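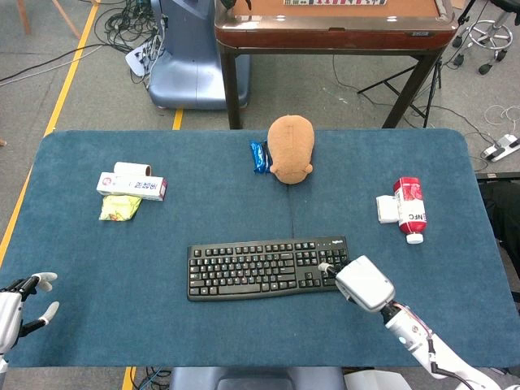
Felt-topped tables: your questions answered

Thank you for stopping by. We get a lot of lovely messages at Draltano about living with a felt-topped table, and this page gathers up the ones that come round most often. If you have a Filip or a Dasia at home already, or you're still making up your mind, have a read through and see if your question is here. It has grown rather long over the years, so do put the kettle on first.

What is the difference between the Filip and the Dasia?

The Filip is our fixed table, and the Dasia folds down the middle so that it can be put away behind a door or slid under a bed. Both have rounded corners and the same felt. The Dasia will always show a fine line where the two halves meet, even when it's fully open, and a few people do write to ask whether they've been sent a faulty one. They haven't! It softens a little with use but it never quite disappears.

Can I use it as an everyday desk?

Yes, and I'd say half our customers do. A keyboard sits very nicely on felt and doesn't clatter, which Teodor Stanciu in our workshop noticed long before the rest of us did (he types like a man knocking in fence posts). If yours has little flip-out feet at the back, try it with them folded flat. A mouse is a different matter and some are quite happy on felt while others sulk, so you may want a mat for that hand.

Mine is always covered in odds and ends. How do other people keep theirs clear?

You're in very good company. A soft flat surface in a family room seems to draw things to it - a snack bar, somebody's teddy, an empty packet, a box that might come in useful. Rocío Ibarra, who answers most of our post, has a way of doing it that I've borrowed for my own table. Take the rubbish off first, crumpled wrappers and all. Next, anything you can eat or drink goes back to the kitchen in one trip. Soft toys go in a basket. Whatever is left is usually what you meant to have on the table in the first place, and you can set it out properly, with the keyboard at the front and the middle kept free.

We've settled on 20 minutes of an evening at our house, though it rarely takes that long once you've got the hang of it.

Is it all right to eat at the table?

Wrapped things, certainly. For anything crumbly I'd use a plate, and for a proper dinner I'd use a cloth. Crumbs work their way down into the pile and then you're there with the soft brush for longer than the biscuit lasted.

What about drinks and bottles?

Please keep the lids on. A capped bottle lying on its side is still a bottle waiting for someone to loosen the cap, so stand it up, or better still give it a shelf of its own nearby. Hot mugs need a coaster, and a cork one is best.

Something has been spilt. What should I do?

Blot, don't rub. I know how tempting it is to scrub! Press down with a clean cloth or a few sheets of kitchen roll, lift, fold to a dry bit and press again. When no more comes up, dab with cool water and leave the table open to dry by itself. No hairdryers, please, as Laurențiu Ursu once shrank a sample of ours that way and we still have it pinned up by the door.

Chocolate is easier if you let it harden and lift it off with the back of a spoon. For ink, write to us before you try anything at all.

How often should the felt be brushed?

Once a week if the table is in daily use, and always in one direction. Clear everything off first, including the keyboard, and turn that upside down over the bin while you've got it in your hands. You may be surprised.

Will heavy things leave a mark?

They can leave a dent in the pile, particularly cartons that have stood in one spot for months. It nearly always comes back with a bit of brushing and some patience. Leave it overnight before you start to worry.

Can the felt be replaced?

It can. A new top for either table is £89 with fitting at our Plukcombe workshop, and we ask for 2 weeks from the day you bring it in. Rommel Dumlao does all the refitting himself and he likes to have the table completely bare, so please check for stray pens and the like before you set off.

Do you send out samples?

We do, and they're free. You can choose up to 6 colours. Put them on your own table and look at them in the evening as well as the morning - the blues and greens change more than you'd think under a lamp.

My question isn't here. Who should I ask?

Write to me, Marijke Geerts, through the contact page, and either Rocío or I will get back to you. If it's about a stain, do say what was spilt and how long ago.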